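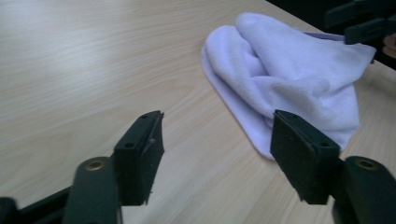 White microfiber towel on a light wooden tabletop.

Support > Care Guides > Microfiber Towels > FAQ

Microfiber Towels: Frequently Asked Questions

January 19, 2026 - By Viola Caputo

Which products does this page cover?
All Ginari general-purpose and glass towels, in white and in colors. The Clistach floor pads have a different backing and a separate care sheet. Do not apply the wash temperatures on this page to them.

Should a new towel be washed before use?
Yes. Wash once, alone or with other microfiber of the same color. New towels carry loose fiber ends from cutting and hemming, and these will transfer to glass and dark finishes.

What wash temperature is correct?
Warm, up to 105°F, for routine loads. Up to 140°F is acceptable for towels used in kitchens. Repeated washing above that softens the fiber tips and reduces pickup. The change cannot be reversed.

Which detergent should be used?
A liquid detergent without softener, at half the dose printed on the bottle. Powder is acceptable if it dissolves fully. Fabric softener and dryer sheets leave a film on the fibers. If a towel has been through a softener cycle, wash it twice with detergent only and test it on a water spill.

Can microfiber be washed with cotton?
No. Cotton sheds lint and microfiber holds it. Bath towels are the worst source. Lint that is already embedded comes out slowly - a lint brush on the dry towel, followed by a separate wash, removes most of it.

Why has my white towel taken on a purple or blue tint?
Usually dye transfer from a colored item in the same load, or residue from a bluing agent in the detergent. Rewash separately in warm water. Oxygen bleach may be used at the label dose. Chlorine bleach may not. A slight tint has no effect on performance. Some lighting also makes white microfiber look lavender, so check it in daylight before treating it.

How should a towel be folded for wiping?
In half, then in half again, giving eight working faces. Turn to a fresh face when the current one drags or leaves streaks. A crumpled towel works for absorbing a spill but gives uneven pressure on a flat surface.

Is it safe on a wooden table?
On sealed wood, yes, dry or slightly damp. Shake the towel out first, as trapped grit will scratch. On oiled or waxed wood use it dry only. Do not leave a wet towel lying on any wooden surface; moisture under a folded layer can mark the finish within hours.

How long does a towel last?
The Prudville test room cycles samples to 278 washes. General-purpose towels remained within specification for absorbency at that count. Hems usually wear first. Retire a towel to rough work when the hem opens or the face feels stiff after a correct wash.

What is the Bellini grade?
A denser towel introduced in April for glass and polished metal. It is washed the same way but should be air dried. Cartons hold 600.

Can I tumble dry?
Low heat or no heat, except for the Bellini grade. Remove promptly. Do not iron.

Who answers questions not listed here?
Write to Rosario Fiore in product care, quoting the code on the carton label.

Last updated: January, with revised drying instructions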